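County Freezes Payments on Clumville Bypass Contract

Friday, June 7, 2019

The county board voted Thursday night to freeze all further payments on the Clumville bypass until an outside auditor has gone through the contract with Custex, the company hired to build the road's second section.

Members voted 8 to 2 in favor of the freeze after a meeting that ran past 11 p.m. The two votes against came from members representing the eastern districts, where the bypass would take truck traffic off the main street.

The audit will look at 79 change orders approved since the contract was signed. County engineer Elmarie Rampersad told the board that most of them were small and dealt with drainage, guardrails and the relocation of utility lines. She said several larger ones were signed before her office had finished checking the quantities.
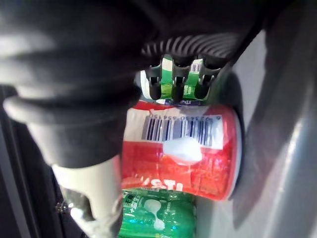
Rampersad said she had raised the matter in writing on two occasions and had not received an answer from the former roads director, who left the post in the winter.

Board member Vega Pacheco, who introduced the motion, said the county should not be paying invoices it cannot explain. "We have a road that stops in a field and a bill that keeps growing," Pacheco said. "I want to see who signed what, and on what date."

Custex was represented at the meeting by its regional manager, Kevser Polat. She said every change had been requested or accepted by the county and that the company would hand over its records. She also warned that crews could be sent to other jobs if the freeze went on for long.

"We can carry the cost for a few weeks," Polat said. "After that we have to think about our people."

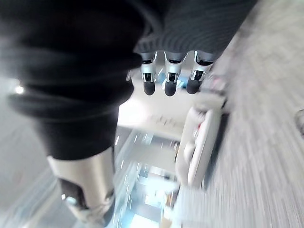

A robotic arm with a black fabric sleeve over part of it.

The bypass was planned in two sections. The first, from the river bridge to Prundura Road, has been open to traffic since last year. The second would continue north and join the state highway, with one interchange near the rail crossing. Grading is finished along most of the route, but paving has not started.

Landowners along the northern stretch also spoke. Perihan Saraç, whose family sold a strip of pasture for the right of way, said the temporary fence put up by the contractor had come down in three places and that she had been moving cattle back by hand. The board asked Rampersad's office to inspect the fence next week. 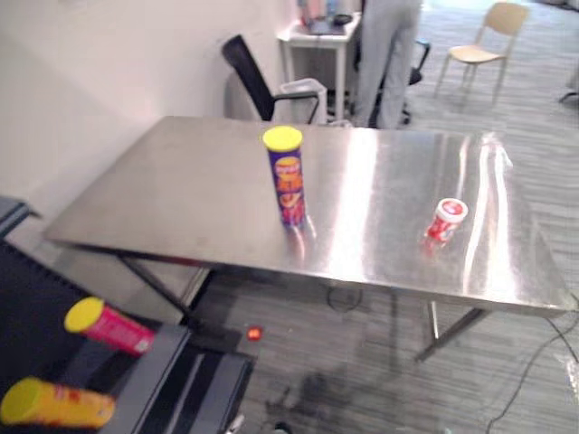 A petition asking the county to finish the road without further delay was presented with 1,246 signatures. It was organized by business owners in Clumville, who say trucks blocking the main street are keeping customers away.

The auditor's preliminary report is due in July. Until then, Custex may carry out safety and erosion work at the site, which the county will pay for under a separate account.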